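共享工坊六月例会记录

地点：Iltley 工坊二楼长桌
时间：晚上七点半开始，九点四十分结束
主持：Angeliki Balaskas
记录：Melquiades Villaseñor
（中文不是我的母语。如果有句子写得不清楚，请在下次开会以前告诉我，我会改正。发言内容按照我的理解写，不是逐字的记录。）

一、上次记录的确认

上次会议的记录已经提前发给大家。Angeliki 提出一处修改：第三项里写的“购买”应该改为“借用”，因为那台示波器是 Birhane 小组借给我们的，没有付钱。修改以后，全体同意通过。

上次留下的待办事项，完成情况如下：

配电盘旁边的标签：已经换成新的，字比以前大。
工具柜第三层的钥匙：还没有配。负责的人忘记了，他道歉，并答应本月内完成。
Skindosus 项目的说明文件：写了一半，在下面第三项里讨论。

二、经费

工坊公共账户目前余额为348欧元。这个数字已经包括本月的会费，但是不包括木工组还没有报销的砂纸和胶水。

有人问，Skindosus 项目是否可以从公共账户里再支出一次。Angeliki 回答，按照年初的约定，每个项目每半年可以申请两次，Skindosus 已经用了一次（买线缆和固定用的零件），所以还可以申请一次。申请的时候必须写明用途和大概的价格，不可以只写“材料”。

电费比上个季度高。大家讨论了原因，没有得到确定的结论。有人认为是激光切割机的抽风机，有人认为是冬天以后一直没有关掉的除湿机。决定先用电表测量一个星期，再讨论。电表由 Melquiades 从家里带来。

三、Skindosus 项目（早餐桌机械臂）

这一项用的时间最长，所以我写得详细一点。

项目的目标没有改变：让机械臂在桌面上完成一份简单早餐的摆放，也就是把面包、水果和盘子放到应该放的位置。项目不包括切、烤和倒热水。这一点年初已经决定，今天有新成员再一次询问，所以再写一次。

3.1 目前的状态

机械臂已经固定好，底座的螺丝按照要求拧紧，并且用油漆笔做了记号。如果记号的线错开，就说明螺丝松了，请立刻停止使用并通知 Melquiades。

控制程序改为新的版本。旧版本在每次启动的时候要求手动输入起始位置，比较麻烦，也容易输错。新版本会读取上次保存的位置，然后询问是否继续。Angeliki 觉得这个询问的窗口太小，站着操作的时候看不清楚。同意把字放大。

夹爪的力度现在分为五档。苹果和橙子使用第四档，面包使用第二档。第一档太轻，面包在移动的时候会转动；第三档会在面包上留下明显的压痕，如果是刚烤好的面包，表面还会碎。这些数值是我们自己试出来的，换了面包店以后应该重新试。

3.2 面包的抓取

讨论的重点是面包应该从哪里夹。上个月的做法是夹一端，理由是这样不容易碰到盘子。但是夹一端的时候，另一端会往下沉，放下的时候角度不准，有几次面包直接立起来，然后倒在盘子外面。

现在改为夹中间。夹中间以后两边的重量比较平均，移动的时候稳定很多。缺点是手指会遮住面包的一部分，所以摄像头在这个时候不容易判断面包的方向。Angeliki 建议在夹起来以前先记住方向，夹起来以后不再重新判断。大家认为这个方法简单，可以先试。

另外，带烤纹的面包和没有烤纹的面包，识别的结果不一样。烤纹的颜色比较深，程序有时候把一片面包看成几个窄的物体。Melquiades 会修改识别的部分，在下次会议以前给出结果。 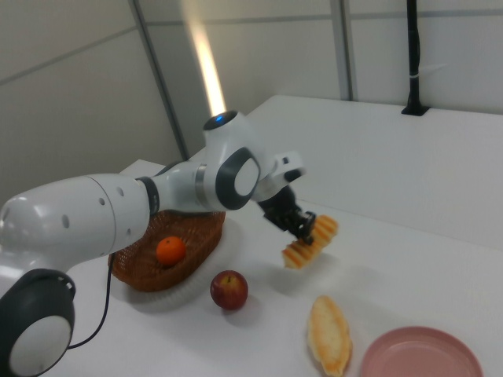

3.3 桌面的布置

桌面继续保持白色，不铺桌布。有人希望铺一块格子布，因为展示的时候比较好看。反对的理由有两个：布会滑动，格子会干扰识别。投票以后决定不铺，展示的时候也不铺。

篮子继续使用现在这个藤编的。曾经试过金属的篮子，反光太强，程序会把光斑当作水果。藤编的篮子没有这个问题，但是边缘比较高，从侧面伸进去的时候夹爪容易碰到。所以从篮子里取水果的时候，请一定使用从上往下的动作，不要使用侧面的动作。

盘子的颜色没有特别的要求，只要和桌面有足够的区别。白色的盘子不可以使用。Angeliki 家里还有一个深蓝色的盘子，下次带来比较。

3.4 线缆

线缆的走线仍然没有达到满意的程度。机械臂转到最左边的时候，垂下来的线可能会碰到桌上的东西，也可能被关节夹住。上个月已经有一次夹住的情况，外皮有一点磨损，线芯没有坏，但是已经更换。

提出的办法：

第一种，沿着手臂用扎带固定，在每个关节的位置留出一段余量。
第二种，做一个上面的吊架，让线从上方下来。

第一种便宜，一个晚上就可以做完。第二种需要另外设计支架，而且会挡住灯光。决定先做第一种，由 Melquiades 和木工组的一位成员完成。扎带不要拉得太紧，也不要贴在关节的缝隙上。固定以后，先用最慢的速度把每个关节转到两边的极限，确认线没有被拉直，再恢复正常的速度。

3.5 安全

这一部分请所有使用者认真阅读，没有参加会议的人也一样。

机械臂运行的时候，手不可以伸进桌面的工作区域。需要移动物体的时候，先按暂停，等手臂完全停止，再伸手。
急停按钮必须放在操作者可以碰到的位置。上次有人把它放在显示器的后面，这是不可以的。
长头发请扎起来，围巾和挂绳请摘下。
用来测试的食物不可以吃。它们被反复夹过，也长时间放在外面。测试结束以后放进厨余桶。
离开以前请关闭电源，并在登记本上写名字和时间。

有新成员问，是否可以带孩子来看。回答：可以看，但是要站在黄线后面，而且必须有一个大人专门照看，这个大人不可以同时操作机器。

3.6 说明文件

说明文件现在写到“校准”这一章。Angeliki 认为前面两章太长，第一次来的人没有耐心读完。她建议在最前面加一页，只写怎么开机、怎么停止、出了问题找谁。同意。这一页打印出来，贴在机器旁边的墙上。

校准的部分仍然由我来写。我承认这一章的句子比较复杂，有几个技术词我不确定中文的习惯用法，例如我写的“手腕的零点”，有人建议改成“腕部零位”。我会按照建议改。如果有人愿意帮助检查语言，我非常感谢。

四、Clallberg 开放日

Clallberg 那边的工坊邀请我们参加他们的开放日，时间是下个月，具体哪一天还没有通知。他们提供桌子和电源，我们自己负责运输和保险。

讨论是否把机械臂带过去。支持的人认为，这是唯一一个访客可以立刻看懂的项目。担心的人认为，拆下来再装上去，校准要重新做，而且路上的震动可能造成损坏。最近一次完整的校准用了将近5个小时。

暂时的决定是：先不承诺带机械臂。如果线缆的问题在下次会议以前解决，并且连续摆放的测试没有失败，再考虑带过去。如果不带，就播放录像，并且带木工组的两件作品。

录像由 Angeliki 负责剪辑。她要求大家不要再给她发竖着拍的视频。

五、其他

一楼的水槽下水很慢。请不要把石膏和环氧树脂倒进去，墙上已经有告示，但是仍然有人倒。

有人在公共冰箱里放了没有名字的容器。到本月底没有人认领的，全部清理。

3D 打印机的喷嘴需要更换，备用的喷嘴在蓝色的抽屉里。换过的人请在抽屉里的纸条上记下，用完以前我们才可以订新的。

Birhane 小组希望在九月以前拿回示波器。同意。在归还以前，请想用的人尽快安排。

六、待办事项

Melquiades：修改面包识别的部分；放大启动窗口的字；固定线缆；带电表；继续写校准一章。
Angeliki：写一页简短的开机说明；带深蓝色的盘子；剪辑录像；回复 Clallberg 的邮件，说明我们会参加，但是展示的内容晚一点确定。
木工组：提交砂纸和胶水的报销；选出两件作品。
全体：检查冰箱里自己的东西。

下次会议的时间由 Angeliki 在群里发起投票，请在三天以内回复。没有回复的人视为任何时间都可以。

记录完成以后由 Angeliki 看过，她补充了第三项里关于暂停按钮的一句话。有异议请直接写邮件给我。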